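Planurside Coin and Token Club
Minutes of the regular meeting, 16th April

The president opened the meeting a few minutes late, which gave everyone time to finish their coffee, and thanked the members for coming out in such good numbers on a rainy evening. The minutes of the last meeting were read and approved with one correction: the club library has the second edition of the token guide, and the first is still missing.

Treasury report. The balance stands at $2834 after paying the hall rent and the insurance. The raffle brought in $477, our best result in a good long while, and warm thanks went to the members who gave prizes. There was a friendly discussion over whether to put some of this toward a better scale. A motion to spend up to $400 was made, seconded and passed.

Old business. The Pradmont show is set for September and we have been offered 2 tables near the entrance, the same spot as last time. Members who want to sell should sign the sheet by the door. We are still short of people for setup on the first morning, so please do think about it, even if you can only spare an hour – there will be doughnuts.

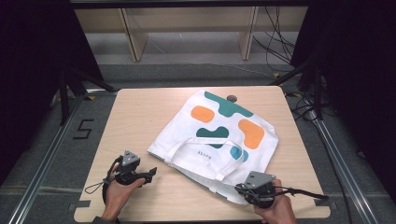
The junior table will run again at the show. Last year the world coin bin was picked nearly clean before lunch, so please look through your duplicates at home and bring what you can spare to the next meeting. Anything is welcome as long as it hasn't been cleaned. Foreign pocket change is always a hit with the younger ones, and so are wheat cents.

New business. A member asked whether the club should keep using Kaplan flips or change to a harder holder for the auction lots. Several people spoke fondly of the flips and several did not, and after a lively while it was agreed to try both at the next auction and see how they hold up.

The evening's talk was on transit tokens, with a lovely tray passed around the room, and it ran over because of all the questions. The auction followed, and every lot but one found a home.

Next meeting at the usual time and place. Please bring your library books back.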